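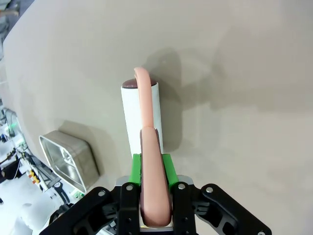
Wrist-only policy drops soft objects after the grasp – is it the data or the window?

Asked 2026-03-13 by Elvia Contreras
Tags: imitation-learning, wrist-camera, deformable-objects

I am trying to reproduce the soft-object result from the Mendedance report and I can't get near their number. The task is simple. Pick up a long flexible object, carry it past an upright cylinder, put it in a metal tray. Two-finger gripper with green pads, one camera at the wrist, no external camera.

I have 3179 demonstrations, all teleoperated. Training is plain behavior cloning with action chunks, predicting 23 steps at a time. Over 100 trials per checkpoint the grasp itself is fine. The failures come later. The policy closes, lifts, and then opens early, sometimes as soon as the free end of the object bends over the cylinder. With a rigid rod of the same length I don't see it.

Things I have tried:

Longer training. No change.
More image augmentation (color and crop). Slightly worse.
Shorter chunks, down to 6 steps. Fewer early releases, but the motion gets jerky and it misses the tray more.

The report says they used "standard preprocessing", with no details. Does anyone know if they mask the fingers or give the policy the gripper width? I feed in images and arm joint positions only.

Answer 1 (accepted)

Add gripper width to the input first. It's a one-line change in most loaders and you should not be running without it on soft objects.

With a rigid rod the wrist view barely changes while you are holding it. The rod stays put relative to the fingers. A soft object keeps changing shape in view, and when the free end hangs or curls against something, the picture can look a lot like your placing frames, where the end is bent over the rim of the tray. The policy has no other signal for which part of the task it is in, so it opens. Your 6-step result fits that only partly. Shorter chunks let it correct itself before the fingers are fully open, but the confusion is still there.

We saw the same thing at Wirkden last December on a hose-routing task. Measured width plus the last commanded width fixed most of it. Use both. If you only pass the command, the network learns to copy it and you get the opposite problem, where it never lets go.

Then check your demos. Plot the time between lift and release for all of them. If your operators always went by the same path, the bend near the cylinder and the release will be close together in time and the network will tie them together. Record a batch where you hold still over the cylinder for a few seconds, and another where you go around it on the other side. You don't need many compared to what you already have.

I would not mask the fingers. The pads are useful for seeing slip.

Comments on this answer:

Elvia Contreras: Width added, measured and commanded. Early releases are down to nearly 23 in 100 at the long chunk length. Lift-to-release times were bunched up like you said. Collecting the hold-still batch now.

Answerer: Good. Keep the evaluation starts fixed when you compare, otherwise you won't know which change did it.

Answer 2

Could be lighting. We had a shadow on the table that moved with the arm and it messed up everything. Try a diffuse lamp. Also what gripper firmware are you on? Older Dritier controllers had a timeout that opened the fingers by itself.

Answer 3

On the preprocessing question, since the other answers skip it: the Escobedo code follows the same recipe as the report as far as I can tell, and there the wrist image is resized without cropping, no finger mask, and gripper width is part of the state vector. Color jitter is on, random crop is off for the wrist camera. Cropping moves the fingers around in the image, and they are supposed to be the one fixed thing in it. That may be why your augmentation run got worse.

I haven't run the soft-object task myself – only the rigid ones – so take the crop part as a guess.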